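Gripper comparison, laundry loading: Fostent and Dalari pads

The November bench work moved from folded towels to loading a front-loader out of a basket. The task is awkward for a two-arm setup. One side has to manage the tilt of the basket while the other works at the drum, and both arms share very little room near the open door. We ran the same task with two sets of finger pads, Fostent and Dalari, on the same arms and under the same Amini controller. Control loop timing and joint limits were left alone between sets.

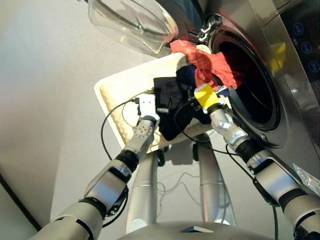
Each pad set got 30 loads. A load counted as complete when every garment was past the gasket and the gripper had withdrawn without pulling anything back out. The Fostent pads failed 7 times, mostly on release: thin cloth stayed on the finger and followed the wrist out of the drum. The Dalari pads let go more cleanly but were worse at the first grasp, especially on dark garments bunched low in the basket, where the depth estimate is already poor. We do not consider either result final. The Dalari set had seen 939 grasp cycles before this test and the Fostent set was new.

Cable routing matters more than we expected. A cable that leaves the top of the gripper needs a generous loop to follow the wrist into the drum, and that same loop can snag cloth on the way out. Shortening it limits wrist roll. The Jurnness side-exit connector is next on the list — it should keep the loop away from the rim, at the cost of some clearance on the door side.
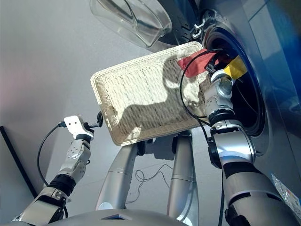
Right gripper at the drum opening, with red and yellow cloth around it.

The next round repeats both pad sets after 2000 cycles each, with the wrist camera exposure locked. Logs from this round are in the shared folder under the controller name.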